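4장. 전기 매트 조절기 설치와 첫 사용

이 장은 Widden 침대용 전기 매트와 Daher 조절기를 처음 연결하는 순서를 다룹니다. 기존 조절기를 교체하는 경우에는 6장을 먼저 읽으십시오.

4.1 설치 전 확인

1. 상자에서 매트 본체, 조절기, 전원 코드, 고정 밴드 2개를 꺼냅니다.
2. 매트 본체를 펼쳐 접힌 자국에 열선이 꺾인 곳이 없는지 손으로 눌러 봅니다. 딱딱하게 뭉친 곳이 있으면 사용하지 말고 구입처에 문의하십시오.
3. 침대와 벽 콘센트 사이의 거리를 잽니다. 전원 코드가 팽팽하게 당겨지면 침대 위치를 옮기십시오.

주의: 멀티탭에 다른 난방 기구와 함께 꽂지 마십시오.

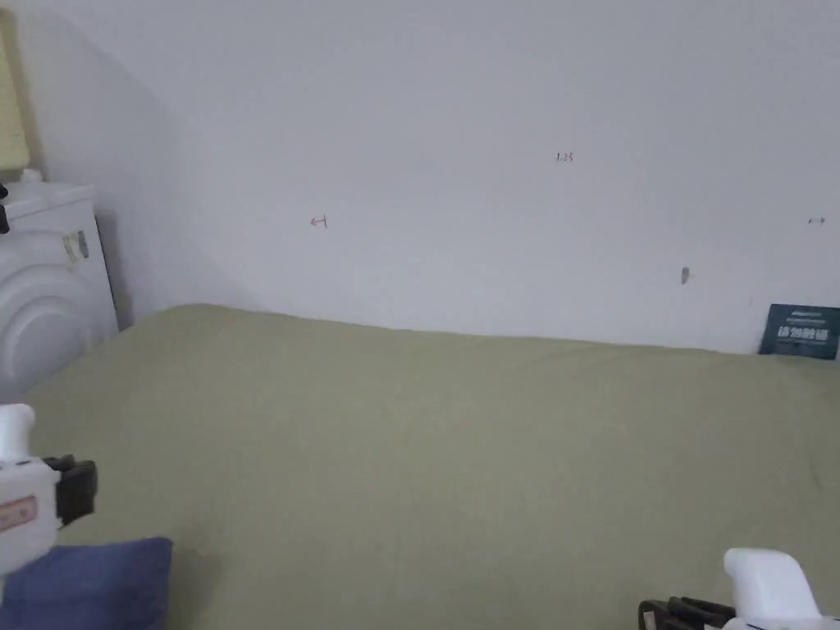

4. 조절기를 둘 자리를 정합니다. 베개 밑이나 이불 속은 안 됩니다. 조절기 뒷면의 통풍구가 막히면 온도 감지가 틀어지고 E6 오류가 표시됩니다.
5. 협탁이 없으면 별매품인 Mekov 걸이를 사용할 수 있습니다. 걸이는 침대 옆판에 나사 없이 끼웁니다.

4.2 매트 깔기

1. 침대에서 시트와 이불을 모두 걷어 냅니다.
2. 매트 본체를 매트리스 위에 놓고, 커넥터가 발쪽으로 가도록 방향을 맞춥니다.
3. 고정 밴드를 매트리스 모서리 아래로 걸어 당깁니다. 밴드가 꼬이면 풀어서 다시 겁니다.
4. 매트 위에 얇은 면 시트를 한 장 깝니다. 라텍스나 메모리폼 토퍼는 매트 위에도 아래에도 겹쳐 쓰지 마십시오.

참고: 매트리스 폭이 100cm보다 좁으면 남는 부분을 접지 말고 작은 규격의 매트로 교환하십시오. 접힌 상태로 켜면 그 부분만 과열될 수 있습니다.

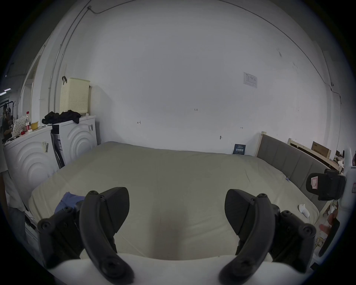 최종 수정일: 1월 28일(토)

4.3 조절기 연결

1. 조절기 전원이 꺼져 있는지 확인합니다.
2. 커넥터의 화살표를 위로 맞추고 딸깍 소리가 날 때까지 밀어 넣습니다.
3. 전원 코드를 콘센트에 꽂습니다. 표시창에 두 줄이 나타났다가 사라지면 정상입니다.
4. 전원 버튼을 2초간 누릅니다. 처음 켤 때는 가장 낮은 단계로 시작합니다.
5. 이불을 덮은 채 한 시간 동안 예열하고 매트 전체가 고르게 따뜻한지 확인합니다. 이때 자리를 비우지 마십시오.

경고: 영유아, 온도를 느끼기 어려운 분, 스스로 조절기를 다룰 수 없는 분에게는 사용하지 마십시오. 낮은 온도라도 오래 닿으면 화상을 입을 수 있습니다.

4.4 꺼짐 예약

1. 켜진 상태에서 예약 버튼을 누릅니다.
2. 위아래 버튼으로 시간을 고릅니다. 최대 6시간까지 설정됩니다.
3. 버튼에서 손을 떼고 표시가 세 번 깜박이면 저장된 것입니다.

정전 뒤에는 예약이 지워지므로 다시 설정하십시오. 오류 표시 목록은 73쪽에 있습니다.

편집: Valter Blomqvist
기술 검토: Kristóf Medve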